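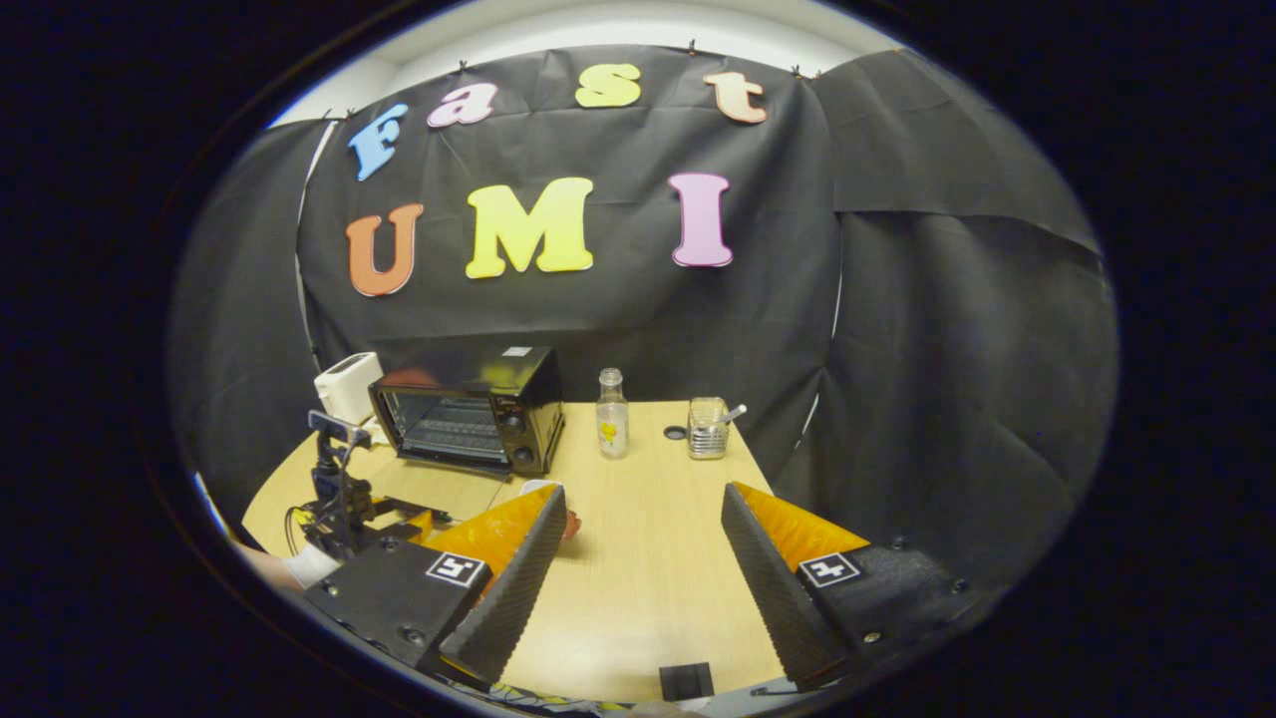
Semester notes, week nine: Fast UMI on the kitchen table

6 Apr 2026

The manipulation group at Novport has been collecting demonstrations with hand-held grippers since the start of the semester, and I have been putting off writing any of it down. These are my notes on the table setup, mostly so that whoever takes over the data side in the fall does not have to reconstruct it.

The class project is called Oler. The goal is modest: one arm, one kitchen table, a handful of short tasks learned from human demonstrations. The spring target is 1,000 usable episodes. As of this morning the log has 1,838 recorded and 358 still waiting for review.

Table and backdrop

We clip black cloth behind the table. In March we recorded against the bare lab wall, and tracking was fine, but people kept walking through the background. The foam letters went up after that. They spell the name of the method, and they also give the wide lens something with edges to look at in an otherwise plain area.

The props stay the same from session to session: toaster oven on the left, the glass bottle and the wire mesh utensil holder toward the back. The spoon lives in the holder. If you borrow it for lunch, put it back before the next block.

Gripper

Both fingers have serrated black edges and a fiducial marker at the base. Finger width is computed from the two markers, so keep them clean and do not put tape over a corner. I lost 35 episodes to a thumb covering the left one. The recording software did not complain at all – it filled the gap with the last good value and carried on.

Speed matters more than I expected. New operators move too quickly on the approach and then hesitate at the grasp, and the policy copies both habits. Ask for one steady motion and a short pause before closing.

Review

Each episode gets a pass or a fail and one line of comment. Fails are kept in their own folder, named Kerslake after the old server they used to sit on. Please do not delete them. Two of the report sections use them, including the one on marker dropouts.

Still open: the width calibration drifts between the two laptops, and I have not found out why. Next on my list is to run the same calibration file on both and compare the raw marker corners. The spoon task is paused until that is done, and the bottle task continues as scheduled.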